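Garment folding notes, May, Sarncombe workshop
Green garment, white table
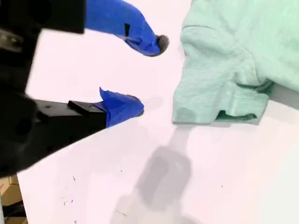
Started again at 2 in the afternoon with the green one. The fold order from last time holds up: sleeves in first, then the hem up to the collar, then one turn sideways. Going hem first leaves the sleeves trailing and they have to be tucked in afterward, and the tuck always shows.

Fabric slides on the white surface more than it did on the old felt. Good for squaring up the edges, bad once there is a stack, as the bottom piece creeps toward the front. Tried a cotton sheet under the stack only — better. Leave it there for now.

Bin 13 is still mixed. Everything with a Cotix label should come out and go on the Dirnura shelf, folded to the narrow width. The wide fold doesn't fit between the uprights and the sides get crushed. Narrow width is two hands across, no need to measure.

Order 3277 (Mnguni) is waiting on tissue. Don't fold those ahead of time. They sat for a week last round and the center crease had to be steamed out of every one.

Steamer leaks at the collar of the hose again. Put a towel under it, and empty the tank before going home.

Left to do:
finish the greens
sort bin 13
new sheet for the second table, the short one
ask Mnguni if they want collars up or flat — the last packing slip said both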